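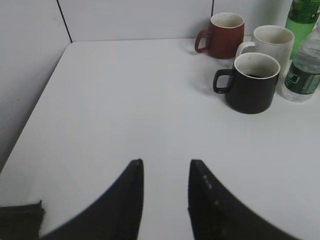 Posted by Echeverría, for the Avo Trial Team
Category: Call for participants, paid

We are looking for 10 small offices and shared kitchens to try Avo, our table clearing kit, before it goes on sale. The trial runs for 6 weeks and begins in August.

Avo is a small arm with a soft black gripper and a camera at the wrist. It is made for one job: to pick up mugs and bottles from a table and put them in a tray. It already works well with cups standing alone. Our difficulty is with groups, when three mugs and a couple of bottles stand close together at the back of the table, with one handle hidden behind the next mug. We need many more tables like this, from real workplaces and with real cups.

What you will receive
The kit on loan, with its stand, tray and cables. One visit from us to install it, and one to take it away. A payment of 239 euros at the end of the trial. If you wish to keep the kit afterwards, you can buy it at a reduced price, but you have no duty to do so.

What we ask from you
Run the kit at least 8 times each week, at the hour you prefer. Leave the mugs as people left them, also when there is still a little coffee at the bottom. After each run, fill in a short form of one page. Please write down the failures with the same care as the successes — a dropped mug is very useful to us, and we replace anything that breaks.

Who can apply
Any office, workshop or studio with a flat table against a wall and a normal power socket. You do not need to know programming. One person over 18 must be present during every run. We cannot accept homes or places with small children for this trial.

About the camera
It looks at the table and records only while the arm is moving. The recordings are used by Echeverría and by Brelletti, who makes the gripper, to improve the kit. You can ask us to delete any recording, during the trial or later.

How to apply
Use the form on the Nukgate page and choose "Avo trial". Tell us the size of your table, what kind of cups you use, and how many people share the kitchen. A phone photo of the table on a usual morning is welcome. We answer every application, also when the answer is no.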